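Your questions about staying at Sterkdale guest house

Do I need to bring my own bedding?
No, not at all. Every bed is made up before you arrive, and there are spare blankets in the chest on the landing. If you sleep better under your own quilt then do bring it — plenty of our guests do, and we quite understand.

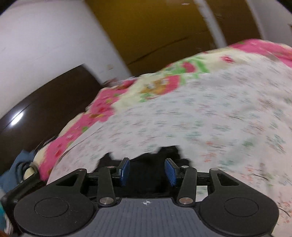

Towels are included too, two for each guest, and we're happy to swap them if you ask at breakfast.

How do we get to you without a car?
Take the train to Grisville and then the number 11 bus, which stops by the Yeoman Inn. It's a pleasant walk up the lane from there, though rather steep with a suitcase, so ring us and we'll gladly come down for your bags.

Can I do some washing while I'm with you?
Of course you can! The machine is in the back porch and you're welcome to use it until early evening. Wet walking things can hang in the boiler room overnight.
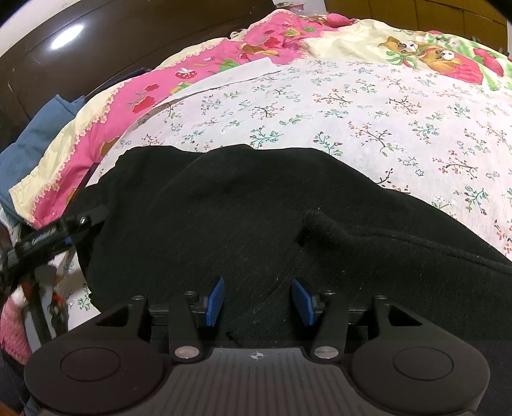 Dark fabric

What should I pack for June?
A bit of everything, I'm afraid. We sit at 343 metres and the evenings can be chilly even after a lovely hot day, so pop in a jumper and some long trousers along with your summer things. 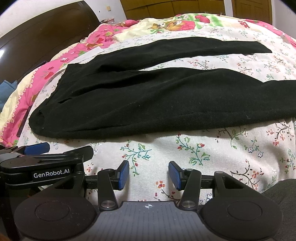

A black garment laid flat on a floral bed cover

Is there anywhere to eat nearby?
The Yeoman does a good supper, and the farm shop at Hurnex sells pies, cheese and very fine plum jam. Do book the pub ahead at weekends.

Page last updated 2019-05-23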